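Nunda Street Quilt and Blanket Circle
Minutes, October meeting
Posted Wednesday by the secretary

Started late, key to the side door was stuck again. Met in the back room at Ambrose Hall. 19 present, 7 sent regrets. Last month's minutes read out fast and approved, one correction - the thread order was from Brilard, not Radano. Fixed in the binder.

Money
Balance is 928 dollars after the hall rent. Batting still to come out of that. Question from the floor on whether dues go up in the new year. Not decided. Most people against, a few said they would pay more if the coffee got better. Back on the agenda next time.

Radano order
The backing fabric came in short again. Radano says the rest is on the way, no date given. Agreed to hold off paying the second half till it all shows up. If it is not here by the next meeting we cancel and go to Brilard, who are higher per yard but do send what you ask for. Somebody to call them both and get prices in writing. Two hands went up, they will sort it out between them.

Winter blankets
Long discussion, ran over. The shelter wants up to 16 by the first cold spell. We have enough tops for that but not enough backs, see Radano above. Ideas raised:
- use fleece for the backs, no batting needed, faster
- tie instead of quilt
- smaller size for the kids' ones

Fleece got the most support. Worry about it stretching on the long arm machine. Suggestion to pin closer than usual and go slow. Will test on a scrap before anybody cuts into good yardage.

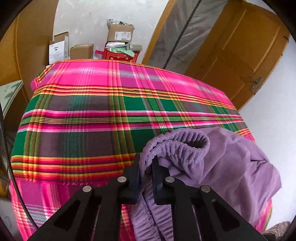

Color for the kids' blankets was next and took longer than it should of. One side wants everything plain so nothing gets fought over, other side says plain is what shelters always get. Somebody brought up how purple sits against a bright plaid, the two together look cheerful and nothing like hospital bedding, and that moved a few votes. Vote taken, bright wins. Plain backs still allowed for anyone who has them cut already. No white, shows everything in the wash.

Washing instructions
Shelter asked for a tag on each one. Cold wash, low dry. We had been pinning paper notes, which get lost. Iron-on labels priced, too much. Agreed on twill tape and a laundry pen. Please print, no cursive. Tape is in the blue tin, put it back when your done.

Wool and woven pieces
Three donated wool blankets have moth holes. Can they be saved? Opinion split. Small holes can be darned, big ones no. Agreed - cut up the worst one for patches and mend the other two. All donated wool to be bagged and frozen before it comes anywhere near the shelves. This was agreed last year also and did not get done. Freezer at the hall is ok to use if the bags are marked, the lunch group complained last time.

Workshop day
Ambrose Hall is free all day for it, 9 to 4. Bring your own scissors and a lunch. Irons - no more than two on the one outlet, it tripped the breaker at the last one and we lost the lights in the kitchen too. Morning is cutting and pinning, afternoon is tying. Beginners welcome, put them by the window where the light is better. Sign up sheet went round, goes on the door after this.

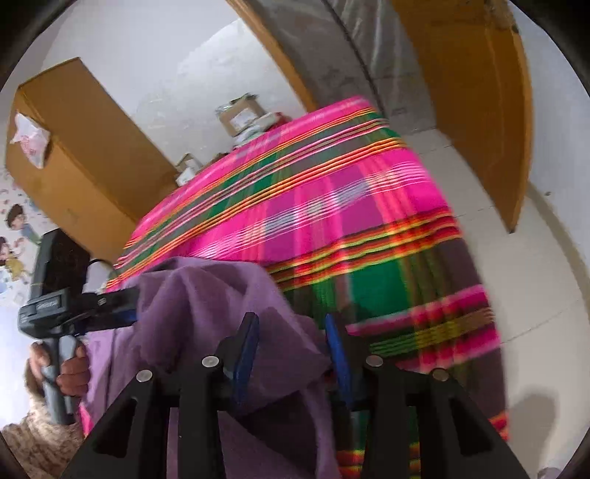 Circle secretary and keeper of the binder

Fleece and weave, continued from above. Point made that fuzzy, fleece-like stuff such as the purple sheds on everything when it is cut, and a woven blanket under it will pick up every bit. So cut fleece on the bare tables, lint roller after, and keep the woven ones folded away till the tying starts. Also fleece does not get ironed. It melts. Write that on the board for the workshop please.

Raffle
Nunda Street bakery has offered a gift basket. Accepted with thanks. Tickets same price as last year. Need someone to do the table at the door, no takers yet. The lap quilt for first prize is quilted but not bound. Binding is cut, just needs hands. Will be passed around at the next sit and sew.

Library books
Still missing - the log cabin one and the big book of borders. Check your bags. No questions asked.

Any other business
- Chairs must be stacked before leaving, hall has asked twice
- Rotary mats are not to be stored by the radiator, one has warped and is now no use for anything
- Request for a quieter spot for hand piecing. The hallway was suggested. Too drafty. Left open
- Bring back the empty pie dishes
- Somebody left a thimble and a pair of reading glasses on the windowsill, both in the lost and found box

Next meeting same room, same time, 7 in the evening. Refreshments by the front table. Closed when the hall lights were flicked at us.

Get the circle newsletter once a month. Enter your email to sign up. You can unsubscribe at any time.

Contact the secretary | © Nunda Street Quilt and Blanket Circle | Back to top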